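Search this site Enter keywords Go

Stacking Crates After School: A Talk with Drita Georgiou

December 27, 2022

Drita Georgiou had the kettle on when I came by, and she was already talking before I found my notebook. She runs the student robotics club, which is in its third year and has taken up what she calls "the least glamorous problem we could find" – teaching a machine to stack crates.

"Everybody comes in wanting it to dance," she told me, laughing. "And I say, well, sweetheart, let's see it put one box on top of another first, and then we'll talk about dancing!"

The project is called Rundari, a name the students argued over for most of August. Before the robot tries anything, the students do the job themselves, over and over, and study the recordings. Their goal is 400 good stacks by spring.

"You learn so much from your own hands," Drita said. "Where do you hold it? By the rim, and near the front corners, mostly. Gergely went home and started watching how his mother carries groceries."
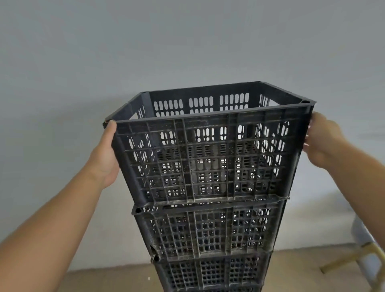 The part that goes wrong

Gergely Pálfi, who writes most of the code, was happy to tell me about failures. The base of each crate has to sit inside the rim of the one under it, and a small tilt is enough to spoil things.

"A person feels it and gives a little wiggle," he said. "We spent 2 weeks on the wiggle."

Drita would like a second arm, and she has put in for a grant of $2000 toward one. She walked me to the door still explaining the gripper pads – rubber for now, maybe foam later – and made me promise to come back when the thing can stack three high.

Recent stories
Zdenka Zupan on Teaching Welding to Beginners
Dušan Bošković Looks Back at the Bridge Contest
A Morning with the Yordanov Model Train Club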